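Filed under: Home Diary / Kitchen & Pantry

3 September 2025

I finally gave in and had a go at the paper bags today. They have been piling up in the gap beside the fridge since January, folded into each other and stuffed in sideways, and this morning when I reached for the broom the whole lot slid out onto my feet. So I made a pot of tea and decided the broom could wait.

Henryk Krajewska from upstairs swears by using the big brown ones as sorting bins. You open them wide, scrunch the top outward and down until it makes a sort of collar, and then they stay open by themselves while you fill them (my mother did the same with potatoes, and I had forgotten all about it until he mentioned it!). I tried it on a few, and I must say I like the creased brown paper much better than the plastic tubs from Kotitz that crack every winter. 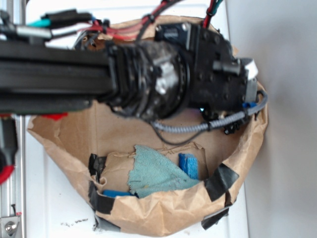 What went where

Onions got the one nearest the door. Clean rags went in another, and the candle ends and string went in together, which I may regret. I kept 4 good bags flat for the market and put 2 torn ones under the sink for peelings. The rest went down to the recycling, and the broom has its corner back.

Supper was late and only eggs on toast, but I ate it looking at that tidy corner and felt quite pleased with myself. Tomorrow the tea shelf, if my back allows.

Comments

Iresha Hettiarachchi: I fold the rim over twice, it holds up much longer that way. Lovely entry!

plumjam: Candle ends and string, oh dear. Same drawer here.

Contact | © 2025 Trilusari | Back to top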